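Paralegal, Commercial Property (permanent, full time)

Sullau Drallberg Solicitors
Reference: 514
Closing date: Dec 13, 2018

We are recruiting a paralegal for the commercial property team. The team has 7 fee earners and acts for landlords, lenders and a small number of retail tenants. The post reports to Tumaini Rotich, head of commercial property.

The main duties are:

Drafting leases, licences to assign and rent deposit deeds from house precedents
Title checks, searches and Land Registry applications
Raising and answering pre-contract enquiries
Post-completion work, including SDLT returns
Keeping the critical dates register up to date - break notices and rent reviews in particular

Applicants should have a law degree or an equivalent qualification, and at least six months' experience in a property department. Experience of portfolio work is useful. The team currently looks after about 135 leases for one client, Rezende, and the successful applicant will take over the day-to-day running of that file. Documents are kept in Votier, our case management system, on which training is given.
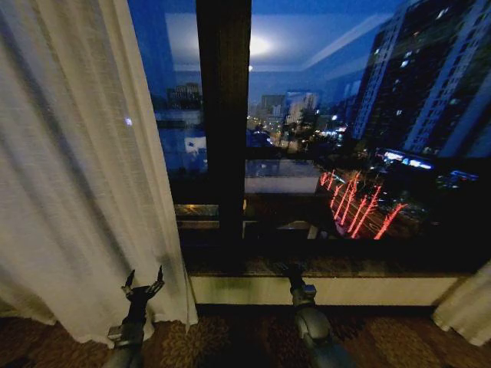

Contracted hours are 35 a week, worked between 8.00 and 18.30 by agreement with the supervisor. Completions sometimes run late, and the city outside the window may well be at dusk, as it is here, before the last set of funds is confirmed. Time worked beyond contracted hours is recorded and taken back as leave. One day a week may be worked from home after the probation period of six months.

Salary depends on experience. Benefits include a pension, a season ticket loan and study leave. The firm expects to offer training contracts to begin in July, and paralegals who have passed probation may apply. An offer is not guaranteed.

To apply, send a CV and a covering letter of no more than two pages to the HR department, quoting the reference. The letter should describe one property transaction you have worked on and your part in it - please leave out client names. Interviews last an hour and include a short drafting exercise. We do not accept applications from agencies for this post.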